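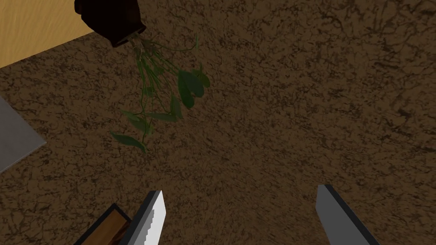 Home | Issues | Authors | Submit

4.2 What the staff did with the time

Mandon, the nursery wholesaler in our study, put its planned pick-and-place arm through simulation before any hardware reached the Tuststead packing room. Management expected the 9 people on the line to gain an hour each per shift. They did gain it. They spent it watching simulated runs and arguing about them.

Of the 127 comments logged in November, 19 concerned safety. Most of the rest concerned manners. Packers wanted to know why the gripper opened so wide (Figure 3) and who had taught it to dither.
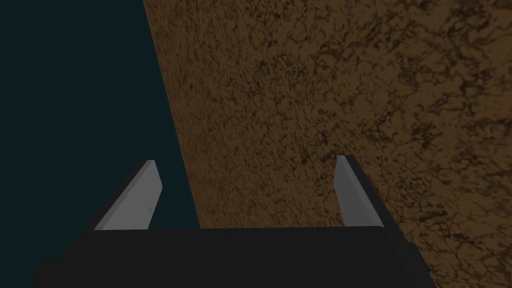
Figure 3. Simulated gripper, fingers spread and holding nothing, against a mottled brown surface.

Estrella Cárdenas, the shift lead, saw her title change to "process reviewer." Her pay stayed loyal to the old one.

3 shares | 0 comments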